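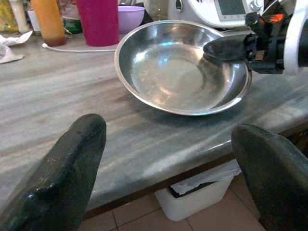
Kitchen refit, Anholm House: progress report to the Dillmont Fund

June 2019
By Venla Lappalainen
Filed under: Grants & Projects

Joaquim Pinheiro has asked for shorter reports with fewer adjectives, so I will try.

Worktop

In and paid for. The grey marble has pale streaks running across it on the diagonal, and the front edge has the narrow brown trim that took up two meetings in May. I was against the trim. I have now been told by four separate people how smart it looks and have stopped raising the matter.

The fitters from Flisville came back once to look at a join by the window. They looked at it, agreed that it was a join, and left. No charge.

Equipment

The shallow stainless steel bowls are on the shelves and get used for everything from salad to loose change. They have a wide rolled rim, which makes them easy to carry and slow to dry. We asked for 17 and the supplier sent 17, an event I record for its rarity.

The extractor hood is still in Jõgi's warehouse. They describe it as 'allocated'. Until it is also delivered, frying is off the menu and the Thursday lunch is mostly soup.

Spending

We are roughly £2,000 under on fittings and over on plumbing, as the old waste pipe ran somewhere other than where the drawings had it. I would like to move the one to cover the other – a line by email from you would do.

Still to do

– Hood, as above
– Second coat on the wall behind the sink
– Labels for the drawers, so that people stop opening all of them to find a spoon
– Somewhere to put the bread crates, which live in the corridor and have begun to look settled

The next claim will come with the plumber's invoice, once he has written one.

2 comments | 4 shares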